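Nornamico extends drinks can collection to all Retden premises

RETDEN, June – Nornamico, the packaging recovery company, has confirmed that its drinks can collection service will be extended to offices, schools and community buildings throughout Retden, following a trial in the Luangrath district.

The trial involved 54 sites and ran through the winter and spring. Under the new arrangements, 173 further sites will be served by a weekly round operating from the company's Posenard depot. Collections will begin at 6.30 am and are expected to finish before the start of the school day.

Sites joining the service will receive a starter pack with printed guidance for staff and visitors. There is no joining fee for schools or registered charities. Businesses will be charged according to the number of containers emptied, and existing customers in Luangrath will keep their present rates until their agreements come up for renewal.

Lahcen Lamrani, Head of Collections at Nornamico, said: "Many smaller premises in Retden have told us that they want to recycle drinks cans but have no practical way of doing so. A regular round, with a fixed time and a single point of contact, should make that much easier. We are grateful to the sites in Luangrath for their patience while we settled the route."

Cans should be empty and need not be crushed. Glass, cartons and food tins cannot be accepted on this round.
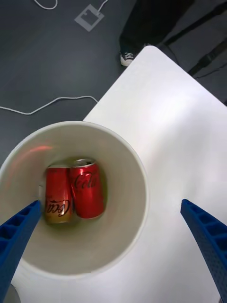 Drinks cans in a round bucket.

Applications are open to any premises within the Retden boundary. Forms may be requested from the Posenard depot, which is open to callers until 4 pm. Larger sites are asked to allow extra time for an access visit before their first collection.

ENDS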